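## 4. Preparing the solenoid and the main board

Before you begin, disconnect the Plirar kit from all power and wait 47 seconds. Work on a clean, light surface, so that small parts are easy to find if they fall.

1. Take the solenoid out of its bag. Hold it by the coil body, never by the thin cable.
2. Look at the plunger shaft. The tip has a slot and a small cross-hole, and both must be free of dirt.
3. Check that the spring sits straight around the shaft, above the coil body.

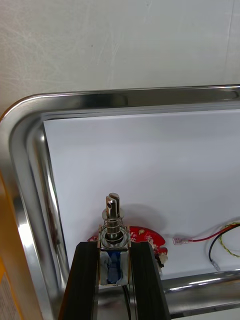
4. Push the plunger down with one finger and release it. It should return by itself. Repeat this a few times.
5. Look at the tape on the coil. If it is torn, do not install the part – write to Lorente for a replacement and give the order number.

**Caution:** Do not put oil on the shaft. Oil collects dust and the plunger becomes slow after some weeks.

### 4.1 The main board

1. Wash and dry your hands, then lift the red board by its edge.
2. Find the "QC STICKER" outline. Keep it near the top when you read the next steps, so the directions agree with your view.
3. Find connectors J20 and J19, one below the other. Next find J14 and J15, which stand side by side, and J22 at the right edge.
4. Check that no pin is bent. A bent pin can be corrected one time with plastic tweezers, but not more.
5. Find the spade terminal with the label GND. The ground wire of your kit goes here, and it is always the first wire to connect.

**Note:** The spade terminals are not all straight. Please do not bend them to make them vertical, the metal can break near the pad.

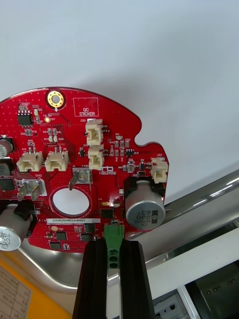
**Can I connect the wires before the board is screwed into the housing?**

It is better to wait. A loose board moves when you push a connector, and the solder joints must carry the force. Fix the board first, then connect the ground wire, then the others.

6. Write the result of your check on the card from the Delerix box and keep it with the kit.

*Text revised by Milagros Ibarra, 26 Nov 2022*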